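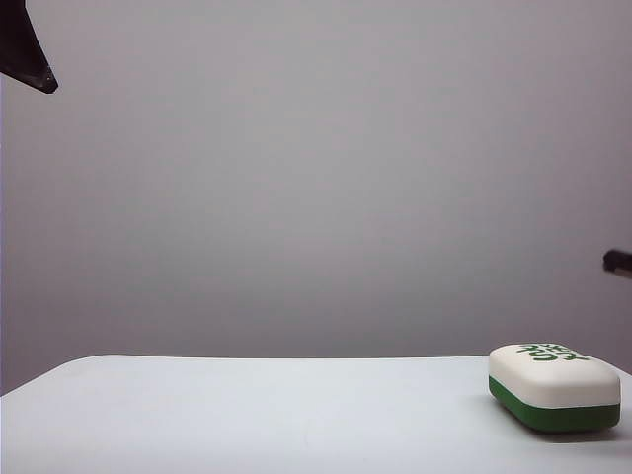
**ラドカ・ゲオルギエフ(Radka Georgiev)**
Prusadine マニピュレーション研究班 データ収集担当

# 件数を報告するのをやめたい

模倣学習のデータ収集では、進捗はほぼ例外なく件数で報告される。3月の時点で、われわれの把持タスクの収録は1258エピソードに達した。この数字は週報の先頭に載り、会議で読み上げられ、計画線と比較される。私はこの慣行に反対である。件数は収集作業の量を表すが、学習器に渡る情報の量をほとんど表さない。

対象が石鹸1個、背景が無地の壁、台が白い天板という構成を考える。上面が白、下側が濃い緑の帯になった角の丸い石鹸は、見かけほど扱いやすい対象ではない。白い天板の上では上面の輪郭のコントラストが低く、方策は緑の帯を手がかりに位置を推定しがちになる。帯の見えない姿勢、たとえば底面を手前に立てた配置が訓練集合になければ、その推定は評価時に破綻する。同じ向きの収録を何百本足しても、この欠落は埋まらない。

1258エピソードを初期配置で分類し直した。台を格子に区切り、長軸の向きと印字の向きを加えてセルを定義したところ、672エピソードがわずか9セルに集中していた。半数を超える収録が、台の中央付近、長軸は左右方向、印字は操作者から読める向き、という条件の近傍にある。操作者が怠慢だったわけではない。人は対象を置き直すとき、文字が読める向きに、手の届きやすい場所へ置く。指示書に「任意の位置に配置する」とだけ書けば、必ずこうなる。

印字が逆さで、天板の右端に寄った配置は、収録者に嫌われる。グリッパの接近経路が窮屈になり、失敗と撮り直しが増え、1時間あたりの件数が落ちるからである。件数で評価される限り、操作者がこの種の配置を避けるのは合理的な行動であり、責任は指標を決めた側にある。

同僚の Tihomir Radonjić は、配置の偏りは画像の拡張で補えると主張する。部分的には正しい。色調や明るさの変動は後処理で相当程度まで作れる。しかし端に寄った対象への接近では、手首の角度も指を閉じる時機も変わる。画像を平行移動しても、対応する動作系列は得られない。拡張が有効なのは観測側に限られ、動作側の分布は収録によってしか広がらない。

失敗例の扱いにも同じ問題がある。現行の手順では、一度で掴めなかったエピソードは破棄される。指が側面で滑り、位置を直して掴み直した系列は、方策が実行時に最も必要とする復帰動作を含む。Chepkoech Kinyua の提案に従い、掴み直し2回までは破棄せず、別ラベルで保存すべきだと私は考える。全件を無差別に残せという意味ではない。操作者が途中で手を離した系列や、時刻同期の崩れた系列は捨ててよい。

代わりに何を報告するか。第一に、定義済みセルのうち収録が存在するものの割合。第二に、最も密なセルが全体に占める比率。どちらも初期配置の記録さえあれば計算でき、追加の機材を要しない。配置は操作者に選ばせず、収録ソフトが乱数で提示する。1時間あたりの収録数は確実に下がるが、その低下は許容すべき費用である。

セルの定義に恣意性が残るという批判は承知している。格子の幅を変えれば充足率はいくらでも動く。したがって定義は収録開始前に固定し、変更した場合は過去分も再計算して併記する必要がある。面倒だが、件数という指標にはそもそもこの種の議論の余地すらなかった。

次期の収録計画では、目標欄から総エピソード数を外すよう求めている。総数は付録に記載すれば足りる。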